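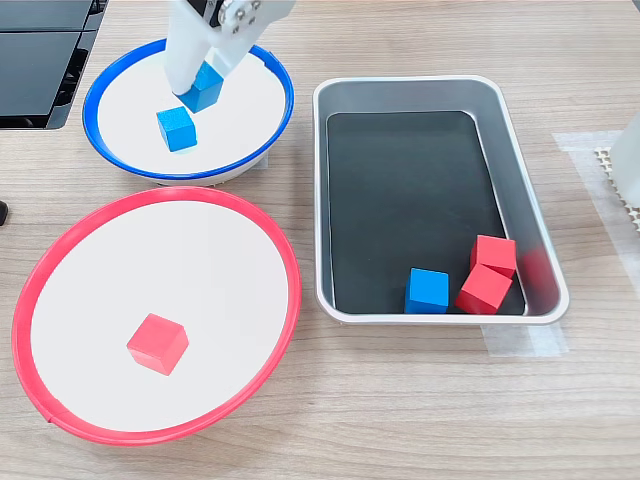
Tullbridge Tackle Tube

I've coached rugby for 11 seasons and I've bought a lot of tackle gear in that time, most of it too heavy for the kids and too flimsy for the grown-ups. So I had my own made! The Tullbridge is a rolling tackle ring, firm foam inside a wipe-down cover, and it's the one I take to my own club every Tuesday.

You roll it, somebody chases it, they hit it low and hang on. It wobbles a bit on long grass (I quite like that, a ball carrier wobbles too), and it goes down properly if you get your shoulder in the right place. Hit it too high and it just keeps rolling, and your teammates will let you know.

Sizes
Junior: 21 lb, for under-12s
Senior: 38 lb, for everybody else

Colors are navy or orange. Get the orange if you train under bad lights like we do.

The cover zips off. Hose it down, hang it up, and don't put it in the dryer – Renata Henríquez tried that with one of our early ones and it came out fitting the Junior, sort of. Spare covers are on the accessories page.

Seams are double stitched and I'll fix or replace any that split within 3 years. Just email me a picture of the damage. It won't fit in a small hatchback with the seats up, so measure your trunk first!

Next batch ships in August. Clubs ordering four or more, write to me before you check out and I'll sort out the freight.

Natalia Zavala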